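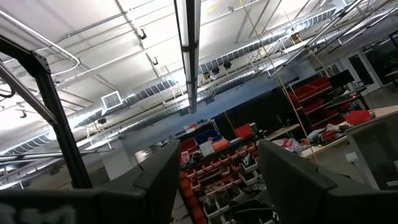 I have made four batches of flatbread since Wednesday, and my kitchen bench still has flour in the join where it meets the wall. Blame Dindo Mercado. He wrote in after the last newsletter to tell me my yoghurt flatbreads were "fine, but a bit like a bath mat", and I've been stewing over it ever since (he's right, they were).

So this month it's flatbreads again, and I've changed nearly everything. The old recipe had baking powder and a lot of yoghurt and no resting time, and I was very proud of how fast it was. You could have dinner on the table in 25 minutes. The trouble is they went stiff as soon as they cooled, and by the time the kids had finished arguing about who had the bigger one, they were only good for scooping.

The new dough has a bit of yeast, much less yoghurt and a good slosh of olive oil. It sits on the bench while you do other things. I let mine go for 40 minutes the first time and then forgot the second lot entirely while I was on the phone to my sister, so it had most of the afternoon, and that was the better batch! Puffier, with those lovely scorched bubbles on top. If you've got the time, leave it alone.

For six flatbreads I use three cups of plain flour, a teaspoon of dried yeast, a teaspoon of salt, half a teaspoon of sugar, two big tablespoons of Greek yoghurt, two tablespoons of olive oil and a cup of warm water. You might want a splash more water. Mine always does in winter. Stir it all together in your biggest bowl with a butter knife, tip it out, knead it until you're bored, then back in the bowl with a tea towel over the top.

When it's ready, cut it into six and roll each piece out thinner than you think you should. They'll spring back a bit. Get a heavy frying pan properly hot with no oil in it, and cook them one at a time until the bottom has brown patches and the top is all blistered, then flip. The second side only wants a minute. Stack them in a clean tea towel as you go and wrap them up, and the steam keeps them soft. I skipped the tea towel on batch three to save on washing and ended up with crackers.

Now, toppings. We had ours with lamb mince cooked down with cumin and a tin of tomatoes, plus cucumber and a lemony yoghurt, and there was silence at the table for a good five minutes. The next night I brushed the leftovers with garlic butter, grated some cheddar over them and put them under the grill. My youngest has asked for that version in her lunchbox every day this week. Cold. I don't understand it but I'm not going to argue.

Kenneth Padilla asked whether the dough freezes. Yes! Freeze it after the first rise, in balls, each one rubbed with a little oil and wrapped up. Put them in the fridge the night before you want them. I tried freezing them cooked as well and they were okay toasted, a bit dry around the edges.

A couple of people also wanted to know about wholemeal flour. I swapped in one cup and kept the other two plain, and liked it a lot, though it needed extra water. All wholemeal was heavy going, and we are back to bath mats.

I did the sums on the back page of my recipe notebook and this is apparently recipe number 211, which made me feel quite old. Plenty of those are crossed out.

Next time I want to do soup to go with these, probably pumpkin, or the red lentil one I used to make when we lived in the flat. If you have a strong opinion about whether pumpkin soup should have curry powder in it, hit reply and tell me. Dindo, I already know what you think.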